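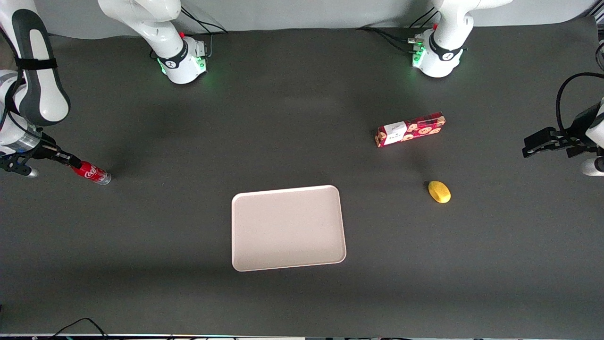
Gustport releases two-arm planning layer with shared timing and a readable fault log

Gustport has published version 2 of Fikus, its planning and control layer for pairs of tabletop arms. The release replaces the older scheme, in which each arm was planned separately and checked against the other afterwards, with a single planner that handles both arms and the time between them. It also changes how object positions are passed from the camera side to the motion side, and it adds a log format that can be read without the company's own viewer.

The work was led by Radek Rusnák and Hedvika Kováčik, with the perception code maintained by Alžběta Skála. The package went out to existing users on Saturday. A wider release is planned for October.

The main change is in scheduling. In version 1, the right arm was always planned first. The left arm was then given whatever space and time remained. If the left arm could not find a path, it waited at its rest pose and tried again when the right arm had finished. On long jobs this was safe but slow, and it gave the two arms very different workloads. Users had reported the left arm standing idle through most of a tidying run, even when the next object was well within its reach and far from the other gripper.

Version 2 drops the fixed order. Each pending move is written as a path plus a time window, and the planner is free to slide the window, stretch it or hand the move to the other arm. Assignment is settled late, when one of the grippers is ready to leave its current pose. The planner keeps a small set of alternatives for each arm and discards those that would place two links in the same volume at the same moment. The collision check covers cables and mounted brackets as padded shapes, which users can edit in the cell file.

"The old code had a favourite arm, and you could hear it in the duty cycle," Rusnák said. "We had tuned around that for so long that some of our own test jobs were written to suit it. Those had to be thrown out."

Gustport ran the new planner through 900 two-arm jobs before release. The set is made up of household and packaged goods: drinks cans, printed cartons, soft and hard fruit shapes, shallow trays and similar items, placed on a dark mat at mixed angles. Of these jobs, 387 contained at least one object lying in the zone both arms can reach. That group was kept as a separate test, as it was where version 1 spent most of its waiting time. The company has not published completion times for either group and says it will do so with the October release, once the same jobs have been repeated on a second cell.

The perception side has had a smaller revision. Skála's module still fits a pose to each object from a fixed camera, but it now sends a spread along with it. The planner reads the spread in the plane of the table and around the vertical axis as separate values. A can on its side has a well-defined long axis and a poorly defined roll, and roll does not matter to a parallel gripper closing across the body. A flat carton is the opposite case: a few degrees of error in the heading will put one finger on a corner. In version 1 both were reduced to one confidence score, and a low score led to a second look whether or not the uncertain part was relevant to the grasp.

Under the new scheme, a second look is requested only if the uncertain part would change where the fingers land. The request carries a reason code, so a user can see whether the delay came from heading, position or a missing edge.

Low-contrast edges remain a weak point. Trays with a thin rim are fitted from the outline alone, and the outline can be lost where an arm's shadow crosses it. Skála said the module now holds the last good fit for a tray that has not been touched, and marks it as held. It is released when either gripper enters the tray's padded boundary.

"A held pose is a guess with a date on it," she said. "The planner has to know which sort it is getting. Before this, it did not."

The control layer underneath is largely the same. Both arms still run their own joint loops, and Fikus sends each of them a short rolling section of trajectory. What has changed is that the two sections now share a clock. If one arm falls behind its section, the other is slowed by the same ratio, so the spacing agreed at planning time is kept. Previously a slow arm caused a stop on both sides and a fresh plan. Stops are still issued if the lag goes past a limit set in the cell file, and the limit cannot be switched off.

Burgi Kaufmann, who handles integration at Nurngate, had early access to the package and moved one packing cell over to it. She said the shared clock was the part her team noticed first.

"We used to get a stop, a replan, another stop, and then an operator would clear the job by hand," Kaufmann said. "Now both arms go slower for a bit and then pick up again. It looks less tidy on the trace, but the job carries on."

She was less satisfied with the migration. Cell files from version 1 are read, but the converter does not carry over custom rest poses, and these must be entered again for each arm. Nurngate also found that its cable padding had been converted at the default size -- larger than the company had been using -- which closed off a section of the table near the bases. The padding was corrected by hand. Kováčik confirmed both points and said a fix to the converter was in testing.

The log format is the other addition likely to affect daily use. Fikus now writes one plain text line for each decision: a time, the arm, the move, the alternatives considered and the reason the others were dropped. The previous binary log is still written by default and is needed for full replay. The text log is limited to the last 4,000 decisions, after which the oldest lines are removed. Sites that want a longer record can send the lines to their own store.

Radek Vávra, who runs a small lab on the Bermúdez bench project, has been using the text log to compare planner settings. He said it had shown him that one of his arms was rejecting side grasps on cans because of a finger width entered wrongly months earlier. The planner had been choosing a legal but awkward approach each time, and the final result gave no sign of a fault.

"Every job finished, so I had no reason to go looking," Vávra said. "Then I read the log and saw the same rejection on every can."

Some limits carry over from the earlier version. Fikus does not plan moves in which both grippers hold the same object. It will hand an object from one arm to the other only by way of the table, with the first arm clear before the second begins its approach. Gustport said direct handover was being worked on but gave no date. Deformable packaging is supported only as a fixed box with extra padding, and objects that roll when touched are treated as stationary until the next camera update. For these, the manual advises a slower closing speed and a lower approach height.

Mixed pairs, with arms of different reach or payload, are accepted for the first time. Each arm must have its own model in the cell file, and the shared zone is worked out at start-up. The calculation is repeated whenever a base position is edited. Kováčik said start-up on a mixed pair was noticeably longer than on a matched one, and that the result could be saved to avoid the delay on later runs.

Existing licences cover the upgrade. Version 1 will receive fixes to its stop logic and nothing else, and its viewer will not open logs from the new release. Users who need to run both versions on one machine are advised to keep the cell files in separate folders, as the converter overwrites the original unless told otherwise.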